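Washing fleece throws before first use?

unnur_t
I bought four fleece blankets for the guest room and they shed on everything. Do you wash new fleece before using it, or does that make it worse? The label says cold wash, no softener, and nothing about drying.

kbaysal
Wash them first, cold, inside out if they have a backing. Skip the dryer. Heat is what ruins fleece. I hang mine over the shower rail and they are done by morning.

birthe_b
I disagree about the dryer. Low heat for a short time pulls off more lint than any wash will. I have done it for years with no matting. Clean the filter halfway through.

kbaysal
Low on my machine is still hot enough to flatten the pile. Depends on the dryer, I guess.

mikkelb
Vinegar in the rinse, half a cup. And wash them alone — towels are the worst thing you can put in with fleece.

birthe_b
Vinegar does nothing for shedding. It helps with leftover detergent, that's all. Agree on the towels.

unnur_t
Okay, I did the first one cold, no vinegar, then low heat. Less lint on my sweater now. My pink one is older and I keep it on the table as a cover. Still fuzzy along the edge, and it wrinkles a little, but I like it.

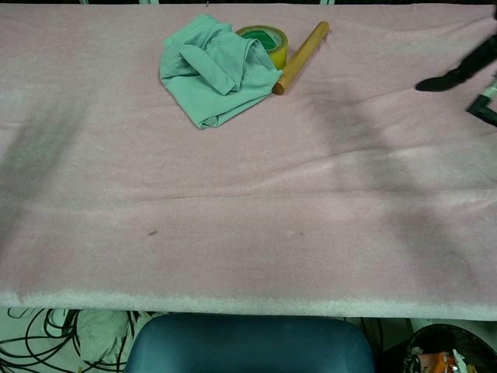

Re: Washing fleece throws before first use?

asdis
Coming back to the dryer question. Mine went stiff after a hot cycle and never recovered, so I would stay on air dry unless you know your machine. A soft brush while the blanket is still damp helps the pile.

unnur_t
Thanks. I'll air dry the second one and compare.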